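# Bandeja vira-bolsos

Chamo de **bandeja vira-bolsos** (minha avó dizia só "a lata") qualquer bandejinha rasa onde se despeja, de tempos em tempos, tudo o que foi ficando em bolsas, bolsos de casaco e nécessaires. Não é bem um móvel e também não é bem uma louça, fica ali no meio do caminho, e eu tenho um carinho enorme por ela! Este verbete é meu, então vai na primeira pessoa mesmo.

## Origem e nomes

O termo que uso vem de um livrinho de Reijo Aaltonen sobre objetos pequenos de casa, que comprei usado e li inteiro numa tarde de chuva. Ele dedica 7 páginas às bandejas (é o melhor capítulo, os outros são sobre ganchos) e defende que toda casa já teve uma, mesmo que se chamasse pires, tampa ou cinzeiro aposentado. Na loja Stavell aparecem como "bandeja de apoio", nome sem graça nenhuma. Na Brillik, onde eu trabalhei uns verões, a gente dizia "bandeja de miudeza" e todo mundo entendia.

## Materiais

As mais comuns são de lata, madeira, cerâmica e couro. Eu fico com a lata, sem pensar duas vezes: pesa pouco, passa-se um pano e pronto, e faz aquele barulhinho bom quando cai uma moeda. As de canto arredondado são mais fáceis de limpar, porque a poeira não se enfia na quina. A parte de dentro dourada é bonita de ver à luz do dia, mas marca de dedo aparece que é uma beleza.

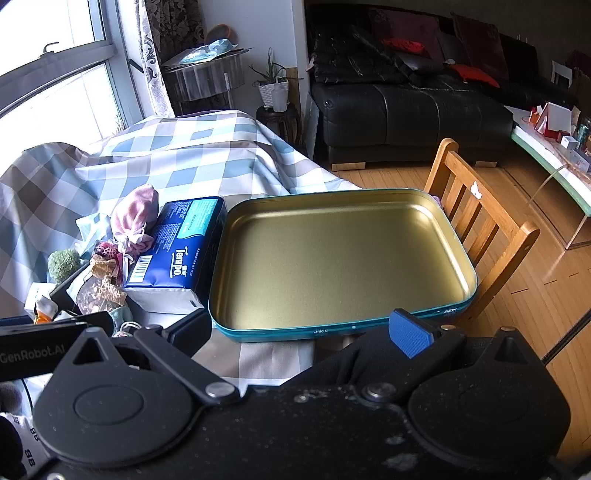
Quanto ao tamanho, a regra do Aaltonen é que ela caiba numa mão aberta com o polegar de fora. Eu acho pequeno demais! A minha preferida é um pouco mais comprida, dessas em que um par de óculos deita sem ficar atravessado.

## Uso na cama

Há quem arrume as miudezas na mesa da cozinha. Eu arrumo em cima da cama, com a colcha bem esticada, e recomendo: nada rola para o chão e não se risca nada. Colcha xadrez ajuda mais do que parece (eu vou usando os quadrados como se fossem gavetas, lenços num, tecidos noutro, e o resto onde der). Só atrapalha quando alguém senta na beirada e tudo escorrega para o mesmo lado.

A ordem que sigo é esta:

1. tirar os lenços de papel e juntar os pacotes abertos;
2. separar rendas, retalhos e fitas;
3. pôr os saquinhos de pano de pé, para ver quais estão cheios;
4. deixar na bandeja só o que volta para a bolsa.

## Saquinhos de ervas

Merecem seção própria. O sachê de folhas secas é o companheiro mais antigo da bandeja, e há gente que guarda um em cada gaveta. Os de pano perfumam melhor. Os de plástico transparente conservam mais e deixam ver o que há dentro, se é folha inteira, farelo ou raminho.

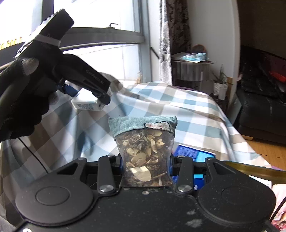
Minha tia comprava os dela na Bramwell, a 300 o pacote grande, e dividia em saquinhos menores com uma colher de café. Eu faço igual, só que esqueço de anotar o que é cada um, e depois fico cheirando saquinho por saquinho em outubro, quando tiro as mantas do armário. Erva muito velha vira pó e perde o perfume; nesse caso vai para o vaso e acabou-se.

## Colecionismo

Existe, sim! A feira de Tisis chegou a reunir quase 1000 bandejas de lata numa edição, e eu saí de lá com uma só, por puro autocontrole. As mais procuradas têm letrinhas impressas na borda. As riscadas por dentro valem menos, mas para uso diário dá na mesma.

## Ver também

- Caixa de costura
- Pires de chaves
- Sachê perfumado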